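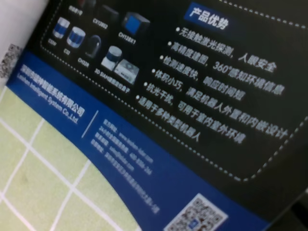 Sensor brochure, black and blue, on a gridded surface.

Heltbridge Leaflet Text, version 2

Plain text typed up from 1,035 trade leaflets, the sort people take out of politeness and keep out of guilt. One file per leaflet, UTF-8, line breaks as printed.

Known problems
37 files have no title, their leaflets having opened with a slogan instead. Hyphens are a mess throughout. The folder called misc holds 304 files and we are not proud of it.

Spelling is left as found, including three versions of "calibre".

Licence
Free to use with credit. Corrections go to the Nutus tracker, which gets read most months, May excepted.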